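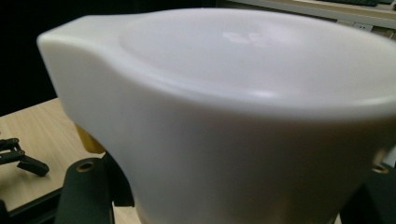
Kasero Hand-Held Gripper, two-finger version
Reviewed by Hussam Nassar
Rating: 4 out of 5

I bought the Kasero in March to collect demonstrations for a pouring and placing policy. Before that we recorded everything by teleoperating an arm, and it was slow. With the Kasero you hold the gripper in your own hand, squeeze the trigger, do the task, and the wrist camera records what the policy will later see. We now have 1,448 episodes from it, which I think is enough use to write a fair review.

What's in the case

The gripper body with the camera mount fitted, two sets of fingers, a hex key, a calibration board, a USB cable and a printed card with a link to the manual. The camera is not included. The listing says so, but in small type near the bottom, so check before you order. The case is good. The foam fits and the latches hold.

Setup

Calibration took me most of an afternoon the first time. The manual tells you to calibrate the camera first and the finger width second, and it doesn't mention that you have to restart the recorder in between. If you skip the restart, the width readings are off by a constant and you won't notice until you replay. I lost the first 21 episodes to this. Once I knew, recalibrating took a few minutes, and I do it whenever the fingers have been changed.

The recorder software runs on Linux only. Start and stop are on the handle, which saves reaching for the keyboard between episodes. There is a separate button to mark the last episode as bad. I use that one a lot.

Grip

Small and medium objects are easy. Cups, blocks, spoons and boxes all came up on the first try with most of the people I handed it to.

Large smooth containers are harder. Our pouring task uses a big white plastic pitcher with a wide rim, and the walls narrow toward the bottom. The fingers have to close on the sides fairly low down, and on a tapered wall the contact is never quite flat. Empty, it is fine. With dry rice in it the pitcher starts to turn between the fingers as you tip it. I put thin rubber tape on the pads and the turning mostly stopped. Kasero sells softer pads as an extra. I haven't tried them.

View

The fingers stay in view at the bottom of the picture, and that is what you want for training. With a small object you also see plenty of the table. With something the size of the pitcher you mostly see pitcher. The spout and rim show well, but whatever is behind it is hidden, and that includes the thing you are about to pour into. We got around this by starting every episode with a slow look across the table before the grasp. The episodes got longer and the policy got better. If most of your objects are large, get a wide lens — the standard one is too tight.

White plastic is also a nuisance under ceiling lights. Set the exposure by hand and lock it. On auto, the brightness shifts as the object fills the view.

Comfort

It is heavier at the front than I'd like. I can do half an hour before my wrist complains. Left-handed people can use it, but the marking button ends up under the palm and gets pressed by accident. Of the 239 episodes recorded by our one left-handed operator, a good number were marked bad for no reason and had to be checked again by hand.

Compared with others

I borrowed a Prestton for two weeks. It is lighter and the trigger is smoother, but the fingers don't open as wide and it would not take the pitcher at all. The Rengifo opens wider than either and costs far more. It also writes its own file format, and the converter failed on long episodes when I tried it. The Kasero saves ordinary video with a plain table of poses and widths, and our loader needed very little work.

Wear and support

One finger screw worked loose after over 501 episodes. Check them at the start of each day. I bought mine through Podness, who sent a replacement screw set free of charge and answered within a day. Kasero itself took a week to reply to a question about firmware, though the answer was correct when it came.

Would I buy it again? Yes, for tabletop work with objects up to the size of a pitcher. I'd order the wide lens and the soft pads at the same time, and I'd look elsewhere if more than one of your operators is left-handed.

Posted Sun 11 April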